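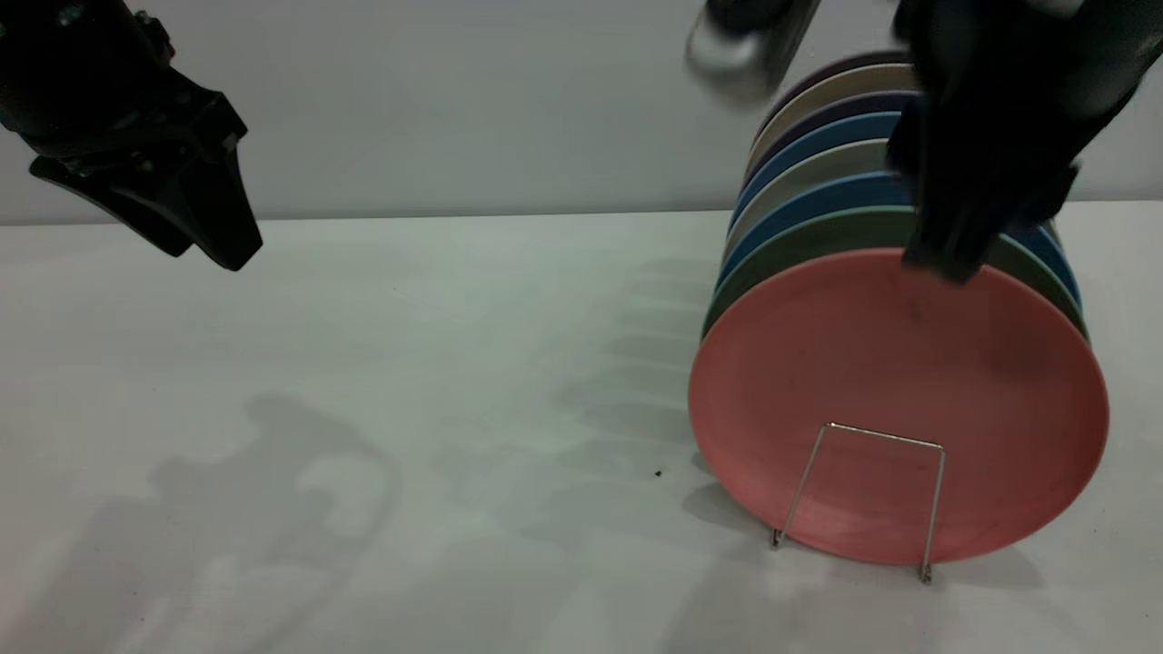
Yo los tenía apilados en plano y desde que los guardo de pie no he vuelto a sacar el de abajo levantando todos los demás, pero a ver si algún día hacéis el verde en tamaño postre, que lo llevo pidiendo desde el año pasado.

Pues lo del verde en tamaño postre lo tengo apuntado, de verdad que sí, y al final de la página cuento cómo va. Primero lo que toca, que son los platos.

Platos llanos Brida, surtido de colores
Tienda Negussie, sección Mesa
Ficha actualizada el 23/04/2022

Lote de 3 platos: 20 euros, IVA incluido
Colores: a elegir, mezclados o repetidos
Disponibilidad: en el almacén, menos el beige claro (ver más abajo)

Los Brida son los platos que uso en mi casa todos los días, y lo digo antes de nada para que sepáis que no soy imparcial. Empecé a venderlos porque me cansé de las vajillas en las que todo va a juego y que, cuando se rompe una pieza, te dejan un hueco ridículo en la mesa. Con estos me da igual. Si se rompe uno rosa pongo uno azul y ya está, la mesa sigue pareciendo pensada (o igual de poco pensada que antes, que también tiene su gracia).

Son redondos, lisos, con el borde un poquito levantado. Ese borde parece una tontería y es lo que más agradezco cuando hay salsa, o cuando alguien lleva el plato del fogón a la mesa mirando el móvil. No tienen dibujo, ni filito dorado, ni relieve que luego haya que frotar con un cepillo de dientes.

LOS COLORES

Me lo preguntáis muchísimo y la pantalla engaña, así que os lo cuento como se lo contaría a una amiga por teléfono:

Rosa salmón. El que más se lleva la gente y el que está delante del todo en la foto. Tira más a salmón que a chicle. Acabado mate, suave. Con una ensalada verde encima queda precioso, y con gazpacho mejor no, se confunden.

Verde oliva oscuro. Mi favorito, lo reconozco. Es oscuro de verdad, así que si esperáis un verde alegre de primavera os vais a llevar un chasco.

Azul vivo. Azul, azul. Sin misterio. En casa tengo más de uno porque es el que pide todo el mundo cuando pongo la mesa y no me apetece discutir.

Salvia grisáceo. El discreto. Hay días que lo veo verde y días que lo veo gris, depende de la luz de la cocina, y a mí eso me gusta, pero os aviso por si sois de las personas a las que les pone nerviosas.

Azul marino tirando a morado. Para el arroz blanco y para los quesos. Las migas se ven, eso sí.

Beige claro. El comodín. Combina con cualquiera de los otros y por eso se agota siempre antes.

Morado oscuro. Al principio dudé si traerlo y ahora no lo quitaría. Muy de cena de noche, con vela y todo.

CÓMO LOS GUARDO

Aquí viene la parte en la que me pongo pesada. Estos platos de pie, de canto, apoyados unos en otros y bien juntitos, ocupan poquísimo fondo y se eligen por el color asomado del borde. Ves una rayita azul, tiras de la rayita azul, tienes el plato azul. En mi cocina viven así, en un cajón hondo que antes era el cajón de las bolsas de plástico (todos hemos tenido ese cajón).

Lo único: no los dejéis de canto sin nada que los sujete por los extremos, que una fila de platos es muy obediente hasta que deja de serlo. A mí me sirve el separador Vulov, que se ajusta al ancho del cajón y se vende aparte en esta misma sección. Pero he usado dos botes de garbanzos durante meses y tampoco pasó nada. Si tenéis estante abierto en vez de cajón, ponedlos contra la pared del fondo y dejad el que más uséis delante.

Un truco de orden que me funciona: alternar claro y oscuro. Si ponéis juntos el marino y el morado, con poca luz os vais a equivocar siempre. Con el salvia o el beige por medio se distinguen sin pensar. Yo lo tengo medio cumplido, porque cada noche quien vacía el lavavajillas los coloca como le da la gana, y no voy a pelearme por eso.

LIMPIEZA Y MARCAS

Agua, jabón y estropajo blando. Nada de lana metálica, por favor, que luego me escribís. El acabado mate tiene una pega y prefiero que la sepáis antes de comprar: con el tiempo coge alguna marquita, sobre todo en los tonos claros, y esas rayitas oscuras del roce de los cubiertos se notan en el rosa mucho más que en el oliva. Parte de ellas se va con bicarbonato y un poco de agua, en pasta, frotando con el dedo. Otras se quedan. Las de mis platos se han quedado y sigo comiendo en ellos tan tranquila.

Si sois de los que necesitan que todo esté como el primer día, os recomiendo con cariño los Nivlow, que son brillantes y disimulan bastante más. Los tengo en la página siguiente. Son otra cosa, más serios, más de domingo, y no vienen en tantos colores.

ELEGIR EL LOTE

Cada lote trae 3 platos y los colores los decidís vosotros en el desplegable. Podéis repetir. Podéis pedir todos morados, como hizo una señora la semana pasada, y me pareció una decisión estupenda. Si no elegís nada os mando un surtido hecho por mí, y ahí aviso de que suelo meter un oliva, porque me puede.

Para una mesa de familia yo cogería un par de lotes distintos y esperaría a ver cuáles os gustan en vuestra casa, con vuestra luz y vuestro mantel, antes de pedir más. Sobre mesa blanca lucen todos. Sobre madera oscura, el marino y el morado se pierden un poco y en cambio el rosa y el azul se vienen arriba. ¡Probad, que para eso está la mezcla!

No hay fuente a juego ni tazas a juego. Me lo preguntan cada dos por tres y la respuesta sigue siendo que no, lo siento. Los cuencos Brida existieron un tiempo y se acabaron.

EL BEIGE Y EL POSTRE VERDE

El beige claro vuelve a finales de abril. Entran 200 platos de ese color y ya hay gente apuntada, así que si lo queréis marcad la casilla de aviso y os llega un correo en cuanto lo tenga en la mano. No hace falta pagar nada por adelantado.

Del verde oliva en tamaño postre he pedido muestra. La primera vino demasiado clara, casi un verde manzana, y la devolví. Estoy esperando la segunda. Si sale bien lo pondré en esta ficha y avisaré a quien lo haya pedido en los comentarios, empezando por el de arriba del todo, que tiene más paciencia que un santo.

ENVÍOS Y CAMBIOS

Van envueltos de uno en uno en papel y colocados de canto dentro de la caja, que así viajan mejor que tumbados. Si alguno llega roto, foto al correo de la tienda y os mando otro sin que tengáis que devolver los trozos. Si el color no os convence, lo cambio por cualquiera de los demás mientras no lo hayáis estrenado; el envío de vuelta corre de vuestra cuenta y el de ida lo pongo yo.

Se puede recoger en la tienda por las tardes. Si venís, pedidme que os saque los colores a la mesa del mostrador, que puestos juntos se ven mucho mejor que uno a uno en el desplegable.

También en esta sección: separador Vulov para cajón, platos Nivlow brillantes, paños de cocina de algodón.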